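Kitchen Storage › Dry Goods & Wraps › How-To

Search this site Enter keyword Go

Sorting a Mixed Pantry Shelf: Canisters, Wrap Rolls and Spouted Pouches

A pantry shelf holding only boxes is easy to arrange. The difficulty starts with the mixed shelf, where rigid, long and soft packages share the same board. The method below covers three package types: the round canister with a lid, the long roll of food wrap, and the flexible pouch with a spout. It works on a standard shelf 700 mm wide and needs no tools beyond a tape measure, a damp cloth and a marker.

What you need

One clear table, covered
One open bin, any material, at least 19 cm deep
One narrow tray or rail for rolls
Removable labels
Marker

The bins used for this page were the Drinomix open type. The Stusine version has a lower front lip and holds pouches less securely. Any bin with straight sides will do.

Step 1. Clear the shelf

Take everything off, including items you intend to put back in the same place. Wipe the board from back to front and let it dry before anything goes back on. Check the shelf pins while the board is unloaded. A pin that has worked forward will let the board tip when weight is moved to the front edge.

Step 2. Lay the packages out

Cover the table first. A plain cloth in a dark color protects the surface from canister rims and keeps small packages from sliding. Leave a hand's width between items so that each can be picked up and read without disturbing the one next to it. Do not stack at this stage.
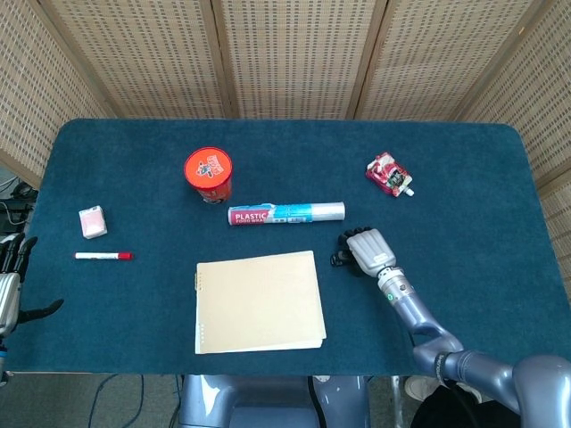
Package shape decides the storage position, and contents come second. Rigid packages stand, long packages lie or go into a rail, and soft packages need a wall on each side. Sort by this rule before looking at dates or flavors. The red canister toward the back of the cloth goes in the first group, the plastic food wrap lying near the center goes in the second, and the red and white spouted pouch goes in the third. If a package seems to fit two groups, test it by standing it upright and letting go. If it leans, treat it as soft.

Step 3. Measure

Measure the height of the tallest canister with its lid on, then add 4 cm of hand clearance. This is the minimum gap to the board above. For rolls, measure the full length including any core that projects past the wrap. For pouches, measure the height with the spout closed and the pouch filled, as a half-used pouch slumps and reads short.

Write the three figures on a label and stick it inside the cabinet door. They will be needed again when the shelf is moved.

Step 4. Place the canisters

Canisters go at the back, in a single row, labels forward. Lids should be pressed or screwed fully down before placement. A canister with printing only on its lid is better kept on a low shelf, where the lid can be read from above. On a high shelf, add a label to the side.

Do not set a canister on top of another unless the lid has a raised rim that locates the base. Flat lids allow the upper canister to shift each time the door is closed.

Step 5. Place the rolls

Rolls take the front of the shelf or the inside of the door. On the shelf, lay them parallel to the front edge in the narrow tray. Without a tray they will roll when the neighboring item is removed. If the door is used, a rail such as the Dridus can be fixed with the screws supplied. Check that the door still closes with the longest roll in place.

Wrap sold without a cutter box should have its free end folded back by 8 mm. The fold gives a tab to lift next time – otherwise the film clings to itself and the end has to be found with a fingernail.

Step 6. Place the pouches

Stand pouches in the open bin, spouts up and caps tightened. Fill the bin closely enough that they support each other, but leave room to pull one out with two fingers. Opened pouches go at the front. Many need to be kept in the refrigerator after opening, so read the back panel before returning one to the shelf.

Step 7. Label and check

Label the shelf edge below each group. Open and close the door a few times and look for movement. If a canister has shifted, the board is probably not level. Adjust the pins and repeat.

Notes

On shelves deeper than the canister row and tray together, put spare rolls behind the tray, never behind the canisters.

Corner cabinets with a turning shelf, such as the Furtună, need a different layout. Keep rolls out of these altogether. They project past the rim and catch on the cabinet frame.

Recheck the measurements when a brand changes its package size.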